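Sunday, bench log, gripper

Started at 9. Replaced the bushings in the hand unit with the brass eyelets Hakim dropped off. The old printed holes had gone oval and the fingertips wandered sideways under load. Pressed the new ones in with the vise, reamed one that pinched. Side play at the tip is now too small for my calipers to be useful.

Trigger travel is 13 mm, down from last week. Return spring unchanged. Denis wants a softer one, but the softer one leaves the fingers half closed, so it stays in the drawer.

Cloth tests after lunch. The woven piece with the gray and black diamonds is the awkward one: looped white threads, fringe, a lot of bulk. Grabbed it near the middle and let it bunch between the fingers.
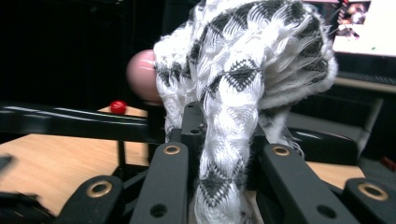 Evening, trigger force

Hung the luggage scale off the trigger. 900 g to full close, same on three pulls. Taner's hands will complain after 40 cycles. A longer lever would fix it at the cost of travel, which I have just spent a morning reducing.

Loose threads are going to find the pivots sooner or later. Drew a thin cover plate for each side, two screws, no changes to the links. Print is queued for tonight in black at 90 percent speed.

To order: M3 washers, thread locker. Return Yanti's reamer.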